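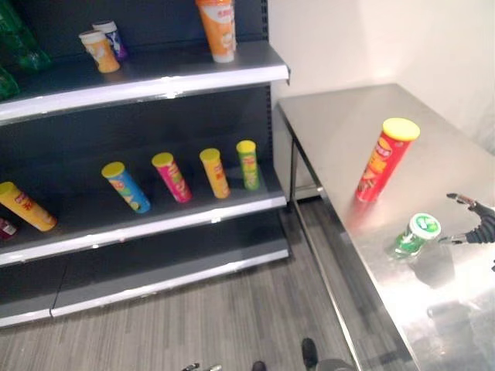 図1 金属製の棚に並ぶ筒形容器の菓子とボトル

流通論II 講義ノート 第6回
棚割りと店頭在庫

最終更新:2月
印刷する | メールで送る

前回は卸売業の機能を扱い、Dlaminiを例に小分けと配送の費用がどこで発生するかを見た。今回は店の中に入る。商品が店に届いてから客の手に渡るまで、棚の上で何が決められているかを扱う。前回配った受発注の流れ図を引き続き使うので手元に置いておくこと。

1. 棚という資源

小売店の費用のうち大きいのは、仕入原価を除けば人件費と店舗の賃料である。賃料は床面積に対して支払われるが、商品が占めているのは床そのものというより棚の前面である。客から見える棚の前面の長さを陳列線と呼び、棚の段数と棚の幅を掛けて求める。床面積が同じでも、段を増やせば陳列線は延びる。ただし段を増やすと一段の高さが低くなり、背の高い商品が入らなくなる。手を入れる隙間も狭くなるため、奥の商品を取り出しにくくなる。

このため棚は、売場ごとに段の高さを変えられるようになっているものが多い。支柱に一定の間隔で穴があり、棚板を受ける金具を掛け替える。金具の掛け替えには商品をいったん全部下ろす必要があり、手間がかかる。実務では段の高さを毎回最適に合わせることはせず、部門ごとに標準の高さを決めておいて、その中で商品を入れ替える。

陳列線あたりの売上高、陳列線あたりの粗利益高は、部門どうしを比べるときの基本的な指標である。計算の分母に何を取るかは企業によって違い、棚の前面の面積を取る場合、棚の容積を取る場合もある。他社の数字と比べるときは分母の定義を先に確認する。

2. 用語の整理

フェイス 棚の最前列に並んでいる商品の面。同じ商品が横に二つ並んでいれば二フェイスである。縦に積んだものを別に数えるかどうかは企業によって異なる。この講義では横の列数だけを数える。

奥行き陳列量 一つのフェイスの後ろに、前後に何個入るかを表す。棚板の奥行きを商品の奥行きで割り、端数を切り捨てる。

最大陳列量 フェイス数、奥行き陳列量、積み上げ段数を掛けたもの。その商品を棚に置ける上限である。

最低陳列量 これを下回ると売場が貧弱に見える、あるいは欠品の危険が高いとみなす量。最大陳列量と違って計算では決まらず、店や部門が基準として定める。

棚割り どの商品を、どの段の、どの位置に、何フェイス置くかの計画。図にしたものを棚割表という。英語のプラノグラムをそのまま使う企業もある。

前出し 売れて奥に下がった商品を手前に引き出す作業。前進立体陳列の略で前陳ということもある。

先入れ先出し 先に入荷した商品が先に売れるように、新しい商品を後ろに入れること。消費期限の短い部門では必須だが、期限の長い菓子や調味料でも行う。

定番 棚割表に載っている通常の取扱商品。特売や季節品と区別していう。

エンド 陳列棚の列の端。通路に面していて人通りが多い。定番の棚とは別に商品を選び、短い期間で入れ替える。

3. 分類とゾーニング

棚割りは個々の商品の位置を決める前に、大きい区分から順に決めていく。

最初に部門の配置を決める。青果、精肉、飲料、菓子といった部門を店内のどこに置くかという問題で、店の設計段階でほぼ決まる。冷蔵設備や給排水が必要な部門は動かせないからである。菓子や加工食品のように常温で置ける部門は比較的動かしやすい。

次に部門の中をカテゴリーに分ける。菓子であれば、スナック、チョコレート、ビスケット、米菓、キャンディという分け方が一般的である。ここで問題になるのは、企業側の分類と客の探し方が一致するとは限らないことである。製法や原料による分類は仕入れの担当者には便利だが、客は用途で探す場合がある。子どもに持たせる小さな菓子を探している客にとって、それが米菓かビスケットかはあまり関係がない。小容量の菓子だけを集めた棚を別に設ける店があるのはこのためである。

最後にカテゴリーの中をさらに分ける。軸として使われるのは、ブランド、味、容量、価格、容器の形である。どの軸を先にするかで棚の見え方は大きく変わる。ブランドを先にすると、同じ意匠の商品がまとまり、遠くから見つけやすい。味を先にすると、同じ味を複数の会社で比べやすくなるが、棚全体の色がばらつく。容器の形を先にするのは作業側の都合によることが多い。高さのそろった商品を一つの段に集めれば、段の上の無駄な空間が減る。

分類の軸は一つに固定しなくてよい。ただし、同じ段の中で途中から軸が変わると客は迷う。段を変えるか、仕切りを入れるか、価格札の色を変えるかして、切れ目を示す。

4. 垂直陳列と水平陳列

同じ分類の商品を上の段から下の段まで縦にそろえる方法を垂直陳列、一つの段に横に並べる方法を水平陳列という。

垂直陳列では、客は棚の前に立ったまま視線を上下させれば一つの分類を全部見ることができる。横に歩けば次の分類に移る。どの分類も見やすい高さの段を少しずつ持つことになるので、分類間の有利不利が小さい。欠点は、分類の数が多いと一つあたりの幅が細くなり、商品が数フェイスずつしか置けなくなることである。また、段ごとに商品の大きさがそろわない。

水平陳列では、一つの段に同じ分類が続くので量感が出る。段の高さも合わせやすい。一方で、下の段に割り当てられた分類は目に入りにくく、上の段に割り当てられた分類は手が届きにくい。客が一つの分類を見終わるには横に歩かなければならず、通路が混んでいる時間帯には途中であきらめることもある。

実際の売場は両者の組み合わせである。大きな区分は垂直に取り、その中の細かい並べ方は水平にするという形が多い。

5. 段の高さと見やすさ

棚の高さによって商品の売れ方が違うことは古くから知られている。見やすく手に取りやすい範囲をゴールデンラインまたはゴールデンゾーンと呼ぶ。範囲の取り方は文献によって異なり、想定する客の身長にも左右される。大人を想定した場合と子どもを想定した場合では位置が違うので、玩具や子ども向け菓子の売場では低い段の価値が上がる。

高い段には、軽く、壊れにくく、回転の遅い商品を置くのが原則である。落下したときの危険を考えると、重い瓶や缶は高い段に置かない。最下段には重いもの、容量の大きいもの、箱ごと買われるものを置く。最下段は上の段の影になって暗いため、上の段より棚板を手前に出したり、棚板に傾斜をつけたりする。

注意したいのは、位置の効果と商品の力を分けて測るのが難しいことである。売れる商品が見やすい段に置かれている以上、見やすい段の売上が高いという数字だけからは、位置の効果の大きさは分からない。効果を調べるには、同じ商品の位置を変えて前後を比べるか、条件の似た店で位置を変えて同時に比べる必要がある。前後比較では季節や天候、近隣の競合店の特売が混ざる。店間比較では客層の違いが混ざる。どちらの方法でも価格を変えないことが前提になる。

6. フェイス数の決め方

フェイス数の配分には大きく分けて三つの考え方がある。

第一は売上に比例させる方法である。カテゴリー内の売上構成比を求め、陳列線をその比率で分ける。計算が簡単で説明もしやすいが、現在フェイスの多い商品は目につくから売れるという面があり、過去の配分がそのまま再生産される。新商品には過去の売上がないので、この方法だけでは配分できない。

第二は粗利益に比例させる方法である。店の利益という目的には合うが、粗利益率は高いが数の出ない商品に場所を割きすぎることがある。

第三は補充の周期に合わせる方法である。次の補充までに売れる量を棚に置けるよう、必要な陳列量から逆算してフェイス数を求める。菓子や加工食品のように期限が長く、一日の販売量が比較的安定している部門では、この方法が下敷きになることが多い。

第三の方法を数値で確かめる。Hiltitzの郊外店で、ある筒形容器の菓子を棚と後方倉庫を合わせて118個持っているとする。一日の平均販売数が6個であれば、118を6で割って商は19、余りは4となる。在庫は19日分あり、20日目の途中で尽きる。補充が毎週火曜日に行われるなら、この在庫は明らかに多い。発注の単位が大きいのか、特売の残りがあるのか、販売数の見込みが外れたのかを調べることになる。

ここで使った平均販売数は、日ごとのばらつきを無視している。平日と週末で販売数が大きく違う商品では、平均だけで計算すると週末に欠品する。安全在庫の計算は第4回のノートを参照のこと。

フェイス数を増やしたときの売上の伸びは、増やすほど小さくなる。一フェイスから二フェイスへの変化は客の目に留まるが、すでに広い場所を持つ商品にもう一列足しても効果は薄い。経済学でいう限界収穫の逓減にあたる。したがって、カテゴリー全体の売上を大きくしたい場合、配分は売上構成比よりもなだらかになる。構成比の低い商品にも最低限のフェイスを与えるのは、品ぞろえの見え方を保つという理由のほかに、この逓減によっても説明できる。

7. 欠品の種類

欠品というと店に商品がない状態を思い浮かべるが、原因で分けると対処が違ってくる。

店に在庫がない場合。発注漏れ、発注量の不足、納品の遅れ、メーカー側の供給停止などが原因である。前の二つは店または本部の問題で、後の二つは店だけでは解決できない。

店に在庫はあるが棚にない場合。後方倉庫に置かれたまま品出しされていない、あるいはエンドにはあるが定番の棚にはない、という状態である。帳簿上は在庫があるため、自動発注では検出できない。売上が急に落ちた商品を一覧にして現物を見に行く、という方法で見つける。

帳簿にはあるが実際にはない場合。盗難、破損、検品の誤り、レジでの登録の誤りによって帳簿と現物がずれた状態である。同じ価格の味違いを一つのバーコードでまとめて登録すると、合計は合っているのに品目ごとの在庫がずれる。Ginumのような自動発注の仕組みは帳簿在庫をもとに発注量を計算するので、ずれが残っている限り発注がかからず、欠品が続く。

棚にはあるが見つからない場合。客から見れば欠品と同じである。位置の変更直後、商品が奥に下がっているとき、別の商品が手前に紛れているときに起こる。前出しの作業はこの種の欠品を減らすために行われている面が大きい。

欠品に出会った客の行動は、別の商品を買う、別の店で買う、買うのを延ばす、買うのをやめる、のいずれかである。店にとっての損失は客がどれを選ぶかで違い、メーカーにとっての損失とも一致しない。例えばPolloのスナックが欠品していて客が他社のスナックを買った場合、店の売上はほとんど減らないが、メーカーの売上は減る。店とメーカーが欠品対策にかける熱意に差が出る理由の一つである。

8. 棚割りの変更

棚割りの大きな変更は、春と秋の年二回に集中する。メーカーの新商品の発売がこの時期に多いためである。小さな変更はそれ以外の時期にも随時行われる。

変更の手順は次のとおりである。

本部が販売データをもとに、残す商品、外す商品、新しく入れる商品を決める。
棚の本数と幅の種類ごとに棚割表を作る。店の規模が違えば棚の本数も違うので、一つのカテゴリーに複数の型が必要になる。
外す商品の発注を止め、残った在庫を値下げなどで減らす。
新商品を初回分として納品する。
店で商品を下ろし、棚を清掃し、棚板と価格札を付け替え、新しい棚割表に従って並べる。
変更後の売上を確認し、必要なら修正する。

取扱品目が1000あるカテゴリーで棚割表を人手で作るのは現実的でないため、棚割りの作成には専用のソフトウェアを使う。商品の幅、高さ、奥行き、正面の画像を登録しておけば、画面上で棚に並べて確かめることができる。登録された寸法が包装の変更前のものだと、画面上では入るのに現物が入らないということが起こる。特に高さは、ふたの形が変わっただけで段に収まらなくなることがある。

棚割表どおりに並んでいるかどうかは、店を見なければ分からない。本部が作った棚割表と店頭の実態が一致している割合を棚割り遵守率という。遵守率が低い理由は、棚の本数が本部の台帳と違う、地域で売れる商品が本部の表にない、作業時間が足りない、などである。店側の判断で変えた結果、売上が上がっている場合もあるので、遵守率は高ければよいというものでもない。

9. メーカーと卸の関与

棚割りの案を小売業が単独で作るとは限らない。カテゴリーの知識が豊富なメーカーや卸が提案を行い、小売業が採否を決めるという形が広く見られる。特定の一社がカテゴリー全体の提案を担う場合、その会社をカテゴリー・キャプテンと呼ぶ。

小売業にとっての利点は、分析の手間を省けることと、自社にない市場全体の情報を得られることである。問題は、提案する側が自社の商品に有利な案を作る誘因を持つことである。競合するメーカーの商品の位置や価格の情報がどこまで提案者に渡るかは、取引上の公正さの問題にもなる。卸が提案を行う場合は複数のメーカーの商品を扱っている分だけ中立に近いが、卸も取扱いのないメーカーの商品には関心が薄い。

店頭での棚替え作業にメーカーや卸の社員が加わる慣行もある。費用の負担と事前の合意については第10回で独占禁止法と合わせて扱う。

10. 容器と棚の関係

最後に、商品の容器が棚割りに与える影響について補足しておく。

袋入りのスナックは軽くてかさばり、自立しにくい。箱に入れたまま前面を切って並べるか、傾斜をつけた棚に寝かせるか、吊り下げる。奥行き方向に何個入るかは詰め方で変わるため、最大陳列量の計算と現物が合いにくい。

筒形や円錐形の容器は自立し、寸法も安定しているので計算が合いやすい。ただし円い底面を四角い棚板に並べるため、隣との間に隙間が残る。また、回転するので正面の向きがそろわない。前出しのときに向きを直す手間が、箱形の商品より余分にかかる。

ボトルは重く、倒れたときの影響が大きい。棚板の前縁に低い立ち上がりをつけるか、仕切りを入れて列を保つ。傾斜した棚に滑りのよい部材を敷いて手前に流れるようにすると前出しの作業は減るが、底の形によっては途中で引っかかる。

輸送用の箱をそのまま陳列に使えるようにしたものを、シェルフ・レディ・パッケージという。品出しの時間は短くなるが、箱の幅がフェイス数の単位を縛ることになる。箱が二列入りであれば、フェイス数は偶数にしかできない。

次回の準備

次回は価格札と値付けを扱う。各自、近くの店で菓子または飲料の棚を一本選び、第3節の分類の軸のうちどれが先に使われているかを見てくること。店内で撮影する場合は必ず店の許可を取る。許可が取れなければ手書きの略図でよい。略図には段の数、段ごとの分類、価格札の色の違いを書き込み、授業の初めに回収する。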